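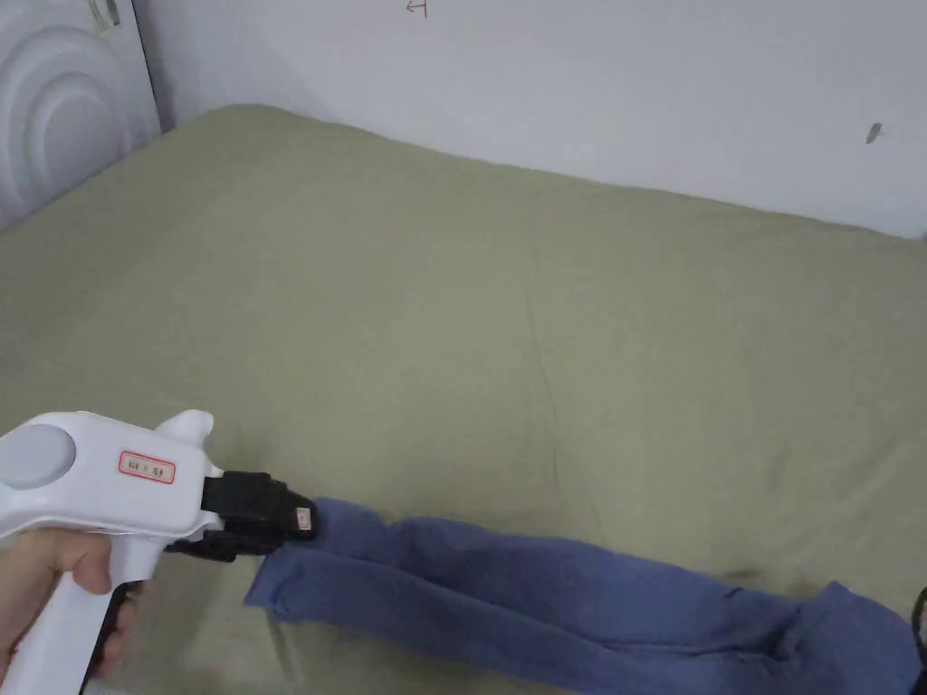 What does Wostwood service?
Domestic dishwashers, heat pump dryers and rangehoods, in and out of warranty.

About Wostwood Appliance Service

Wostwood is an independent appliance repair and parts business. The workshop has operated from the Pacheco industrial estate for 20 years and supplies labour, spare parts and compliance testing to households, strata managers and retailers.

Work is organised in 4 sections: field service, bench repair, parts and electrical testing. Field technicians carry control boards, circulation pumps, door seals and inlet valves for the models most often booked. Units that need a drum bearing or compressor replaced are brought to the bench. Sealed-system work is done only by technicians holding a current refrigerant handling licence.

Wostwood is an authorised service agent for Wuda dryers and Hondonum dishwashers. Warranty claims for both are lodged by our office on receipt of the serial number and proof of purchase. Other makes are repaired at the standard labour rate, subject to parts supply.

Each repair is closed with a written report listing the fault code, the parts fitted and the insulation resistance reading. Replaced parts are kept for 5 working days and may be inspected on request. Labour is covered for three months and new parts for the manufacturer's stated period.

The parts counter moved to the rear of the building in March. Entry is from the laneway, beside the loading dock. Customers collecting a dryer or dishwasher should bring a trailer or ute with tie-down points, as the counter does not lend straps.

Quotations are itemised and include GST. The diagnostic fee is credited against the invoice if the repair proceeds.

Page updated Nov 13, 2024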